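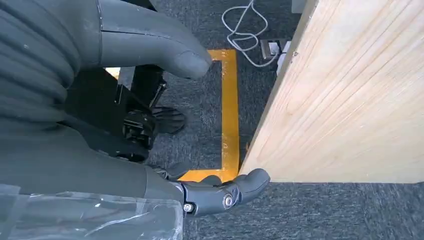

2 min read

Flalent opens its picture card room at Nustilik in January

I've been wanting to share this since the summer, and now I can: Flalent is getting a second room! We're taking the old meeting space on the ground floor at Nustilik, and from January anyone can come in, pull out a few picture cards and spend an hour sorting, swapping and laying them out. It's called Saltine (my sister's idea, and it stuck).

If you've been to our first room on Ghoneim Street you know how cramped it gets. Saltine has 14 places to sit and a gray carpet I've grown very fond of, and we're marking out spots on the floor with bright yellow tape so we can try the layout before anything gets fixed down. I've moved my own corner three times already – sorry, Anayeli.

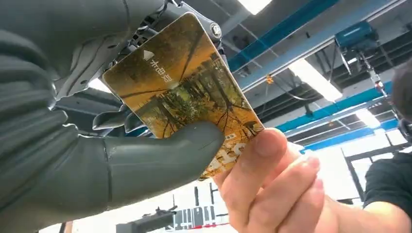 Flalent Collections Team

The cards themselves are what I'm most excited about. We're starting with 137 of them, mostly landscapes, and my favorites are the fall forests, all tall thin trunks and gold and orange leaves. They have nice rounded corners and a bit of a shine. Chunhua Fu has been picking them out for us and she has a much better eye than I do.

"I wanted cards you'd like to look at twice," Chunhua told me. "Put a few of the woods next to each other and people start talking about places they've walked."

Anayeli Aguirre is looking after the furniture, which so far means plain pale wood, and plenty of it. She'd like to keep the walls quiet too, so the color comes from the cards. We still argue about lamps. 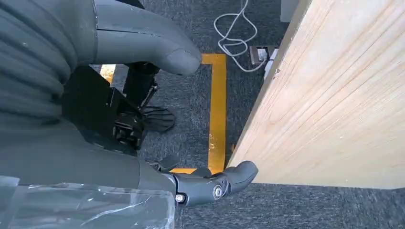 Yellow floor tape and a light wooden board, Saltine, December 2021.

Entry is free for the first 10 days. After that it's a small charge at the door, and members of the Ghoneim Street room get in on the same pass. More than 77 people have put their names down for the opening week, so please write ahead if you're bringing a group – we can hold a table for you.

Press visits are welcome before we open. Ask for Anayeli at the Flalent desk and she'll find you a time, and probably a chair.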